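Open Day at Lerkthorpe: Passing Objects Between Hands

January 2022 · Visits

Yaowalak Limsakul runs the manipulation group at Grandon, and she keeps the open day program short. Visitors to the Lerkthorpe site get a talk, a demonstration of handover between a robot and a person, and time for questions.

"Handover is a timing problem," she said. "Grasping a light object on a table is fairly well understood. When a person is holding the other side of it, you have two controllers and only one of them is yours."
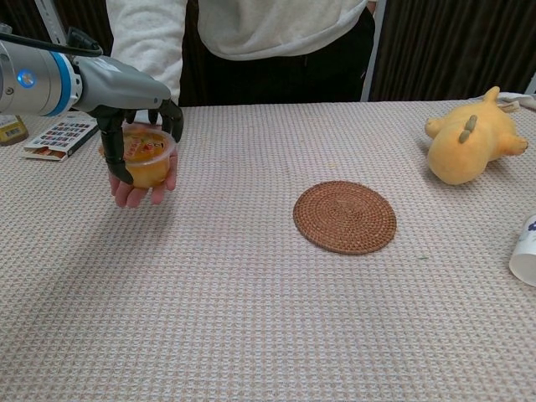 The control software, called Fliltedov, reads force at the wrist and compares it with a model recorded over 3000 trials. Limsakul described the release rule as conservative. If the load on the fingers does not change as expected, the hand keeps its grip and waits two seconds before trying again.

Soft packaging remains difficult. "A rigid box gives you a clean signal. A thin plastic cup deforms, and the deformation looks a lot like a pull."

Her colleague Ming-te Tam handles calibration, a job that takes him 11 minutes per arm. He would like it to take less. "Most of that is the fingers," he said. "The arm itself holds its zero well."
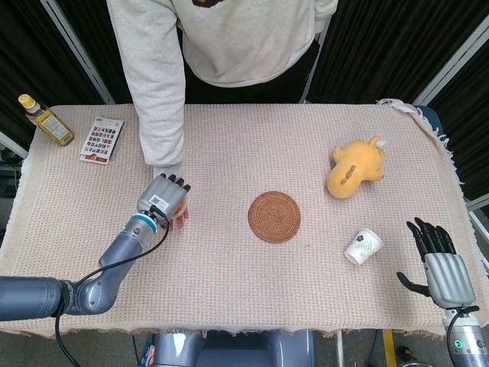
Asked about speed, Tam said the arms are limited in software whenever a person is within reach, and that the limit will stay in place for the next round of tests in July. Limsakul added that the group plans to publish the release thresholds along with the trial logs.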